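5. Setting up the garment hanging routine (Jadmont two-arm cell)

This section replaces the supplier's own chapter of the same name. Roltberg's leaflet says the routine is "ready on delivery". Ours needed a good deal of setting up, and Ileana Bucur and I have written down what we did. Where the leaflet makes a claim we could not check, we say so.

Before you start, finish section 4 (fixing the arms to the rail). Keep the stop button within reach of whoever is at the screen.

5.1 Preparing the table

1. Stand the rack at the back of the table, with its tray base flat. The leaflet allows any position. We would not try that until you have a week of steady results from one spot.

2. Put the basket to the right of the rack and leave it there. The right arm passes over it.

3. Load the basket by hand. The supplier says a full load is fine. Start with two or three garments, all of plain fabric.

4. Use thin wire hangers for the first trials. Padded and wooden ones are listed as "supported", but the settings file has no entry for either.

5. Check the cables on both arms. There should be slack at each joint and nothing caught under the rail.

CAUTION: Do not reach over the table to straighten a garment while the arms are live. Press stop first, every time. The leaflet's "gentle contact mode" is no substitute for this.

5.2 Running the first garment

6. Choose Hang, then Single, then Slow. Slow is 49 on the speed dial. The default is 174, far too quick for a first run.

7. Lay one T-shirt in the middle of the table. You need not smooth it out, according to the supplier. Try it both ways and write down which you used.

8. Press Start and watch the grippers, with your hand by the stop button.

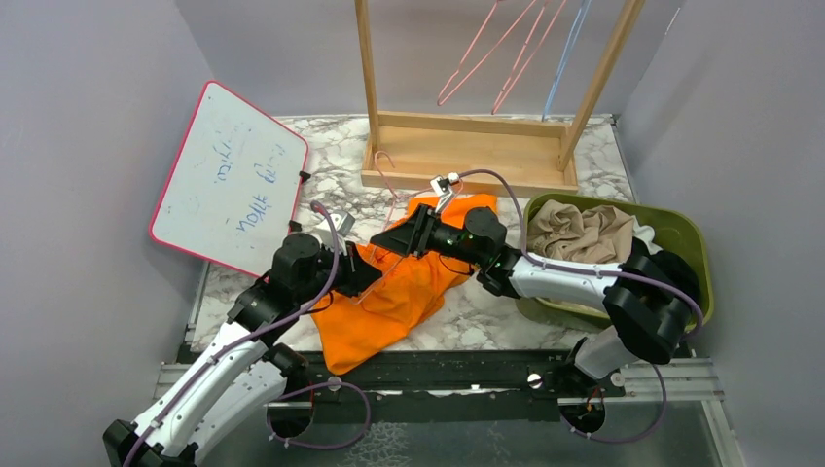
Both arms at the orange garment, with a hanger on the cloth.
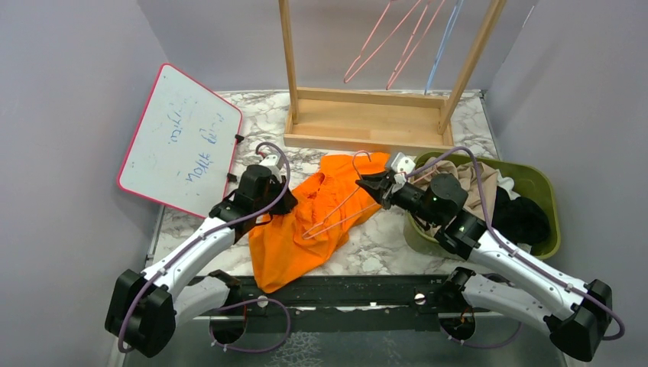 9. If the hanger slips from the gripper, stop the run and go back to step 7. Pressing Resume makes the arm carry on as though it still had hold of it.

10. When the run ends, look at the garment yourself before you write down a result. The screen shows a green tick once the planned moves are finished. It does not check whether the shirt is on the hanger.

NOTE: This matters when you read the sales figures. We asked Roltberg whether their success rate was counted from the tick or by a person looking. Eftychia Kalogeropoulos sent the question twice and had a brochure back both times.

5.3 Before you raise the speed

11. Do 66 single runs on Slow, with the same kind of garment and the same kind of hanger. Log every one, including those you stopped.

12. Change one thing at a time after that: speed, then fabric, then hanger.

13. Leave Batch alone for now. It is sold as an extra, and the trial licence ends after 300 garments whether or not they were hung properly. Failed attempts count towards the total.

5.4 Faults we could not clear

Message "Cloth lost": restart the routine from the menu. Restarting the whole cell takes longer and made no difference for us.

Message "Hanger unknown": the leaflet suggests better lighting. We moved the lamp and the message still came up. Leave this one with the supplier and get the reply in writing.

Send logs and corrections to Ileana. Section 6 covers the weekly checks on the grippers.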